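Ticket: Wrist-view policy stalls above the memory slot, scripted baseline does not
Project: Undbridge / desktop disassembly and reassembly
Component: policy evaluation, module insertion
Reported by: Beatriz Torres
Assigned to: Tomás Godinho
Watching: Priit Rimkutė, Adelino Rocha, Tiago Valente
Priority: high (blocks the April results table)
Status: closed, with one follow-up

Summary

The learned insertion policy stops moving a short distance above the memory slot and holds position until the episode times out. Gripper stays closed, no fault on the arm controller, no force limit tripped. The scripted baseline on the same cell completes the same approach without stopping. Both use the same start pose and the same fixture plate.

Expected: the policy descends, makes contact, seats the module, opens.
Observed: the policy descends, slows, and emits near-zero actions until timeout.

Frequency: 46 of 118 evaluation episodes.

Environment

Controller build: Hestel, current branch, no local patches
Policy checkpoint: last one before the learning rate drop
Inputs: wrist view, fixed view, joint positions, wrist force
Output: chunks of end-effector deltas plus gripper command
Test article: desktop tower on its side, open side up
Fixture: gray printed plate, left of the tower

Steps to reproduce

1. Home the arm and load the evaluation config for module insertion.
2. Place a module in the fixture holder.
3. Start the policy with logging set to full.
4. Let the pick finish. It is not affected.
5. Watch the commanded deltas during the approach to the slot. In a bad episode they shrink over a few chunks and stay small.

Comment - Beatriz Torres

I sorted the episodes by outcome before opening this. The failures are not spread evenly. They cluster in the runs recorded after lunch, and there is a second, smaller group with no pattern in time that I can see. Success on the first few episodes of any session is high. This made me suspect something thermal, but the joint temperatures in the log are flat and the scripted baseline does not drift.

I have not changed the checkpoint. Please do not retrain on this until we know what it is. We lost a good part of last month to a retrain that hid the cause and did not fix it.

Comment - Tomás Godinho

Checked first, and ruled out:

Network latency between the inference machine and Hestel. Round trip is steady in good and bad episodes.

Dropped wrist frames. Frame counters are continuous through the stall.

Stale force reading. I tapped the wrist by hand during a stall and the reading moved at once.

Action clipping. The raw network output is already near zero before the safety layer sees it. The safety layer is passing it through unchanged.

So the policy is choosing to stay put. It behaves as if it has reached a pause that was in the demonstrations. Adelino, did the operators wait above the slot when you collected?

Comment - Adelino Rocha

Yes, some of them. The collection notes say to check alignment before going down, and two people took that as a full stop. I would have to go through the episodes to say how long. The newer operators were told to keep moving, so the set is mixed.

There is a filter for idle frames in the Vilela preprocessing step. It should have removed most of this.

Comment - Tomás Godinho

Views from the cell for anyone following who has not been in the lab. Wrist first, then fixed.
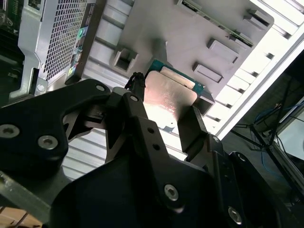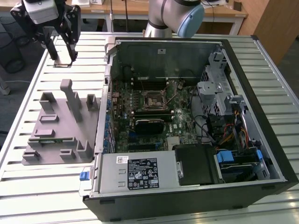 The idle filter is on, but it works on joint velocity with a fixed threshold. An operator holding the teleop handle is never fully still. Hand tremor puts the joints just over the threshold, so the filter keeps those frames as motion. I plotted commanded speed against distance to the slot for the training set and there is a clear second band close to zero at the approach height. The network has learned that band. From inside it, the most likely next action is to stay inside it.

That explains why it can stall. It does not explain why it stalls more after lunch.

Comment - Priit Rimkutė

Look at exposure. The wrist view runs auto exposure and the fixed view does not. If the bright metal in the case saturates, the auto exposure pulls down and the slot area loses contrast. The policy then has less to go on for alignment, and when it is unsure it falls back to the pause. Lighting in that room changes during the day.

Easy test: lock the wrist exposure at the value from a good morning episode, run again in the afternoon, change nothing else.

Comment - Beatriz Torres

Ran it. Wrist exposure locked, same checkpoint, same fixture. The time-of-day cluster is gone. The smaller group remains - 11 stalls over the full 118 episodes, compared with 46 before. I would call the exposure half confirmed and leave the rest with the idle frames.

One caution on the numbers. The tower was taken off the table and put back between the two sets, so its position is not identical. I re-registered it with the usual routine and the residual was within limits.

Comment - Tiago Valente

Can we separate the two effects properly before the write-up? At present we have the original condition and the locked condition. We do not have filtered data with auto exposure. A reviewer will ask for the full grid, and I would ask for it as well.

Also, please report stalls and failed insertions separately. They are both counted as failures in the draft table. A stall is a policy output problem and a failed insertion is usually a contact problem. Merging them makes the force input look less useful than it may be.

Comment - Tomás Godinho

Agreed on both. Changes made in preprocessing:

Idle filter now works on end-effector displacement over a window, so tremor around a fixed point counts as idle.

The filter is skipped near contact. Slow motion there is real and we want to keep it. My first version did not have this exception and it cut out most of the seating phase, which gave a policy that reached the slot quickly and pushed in the wrong place.

Gripper transitions are always kept, with a margin on each side.

Retrained from scratch with the same seed and schedule. Same number of steps. The set is smaller after filtering, so it sees each remaining frame more often. I noted that in the run card.

Comment - Beatriz Torres

Results on the new checkpoint, 118 episodes per condition, stalls only:

Old filter, auto exposure: 46
Old filter, locked exposure: 11
New filter, locked exposure: 2

New filter with auto exposure is still running. I will add it when complete. I am not going to guess at it from the partial log.

I watched the recordings of both remaining stalls. In each one the module had rotated in the grip during the lift, and the policy stopped with the module visibly off angle. I would not want it to descend in that state. It has no regrasp behavior to fall back on, so it waits. Counting these as stalls is correct by our definition, but the cause is the pick.

Comment - Adelino Rocha

On the pick: the fixture holder leaves some side play. I can print one with a tighter slot on the Lusalard printer. Risk is that a tight holder drags on the module during the lift and makes the rotation worse. I would try a chamfered entry first.

I have also changed the collection notes. "Check alignment" now reads "slow down and correct while moving". Operators who want to stop should stop at the clearance height, where the filter will catch it.

Comment - Priit Rimkutė

For the paper, please describe the filter by its window and displacement limit and give both values. "Idle frames were removed" was in our last report and a reader could not have repeated it. Put the near-contact exception in the main text. The appendix is the wrong place for it given what happened with the first version.

Locked exposure should also go in the setup section as a condition of the result. We have shown that this policy is sensitive to it. We have not shown that others are.

Resolution - Tomás Godinho

Root cause: two contributing causes. Operator pauses above the slot survived the velocity-based idle filter and were learned as a hold. Auto exposure on the wrist view made the policy enter that hold more often under afternoon light.

Fix: displacement-based idle filter with near-contact exception, merged. Wrist exposure locked in the evaluation config and in the collection config, merged.

Not fixed here: rotation of the module during pick. Moved to a new ticket, assigned to Adelino.

Open item: new filter with auto exposure, pending from Beatriz. The result goes into the table and does not hold this ticket open.

Reopen if a stall occurs with the exposure lock active and the module straight in the grip. Attach the full log and the raw network output. The clipped output alone is no use for this.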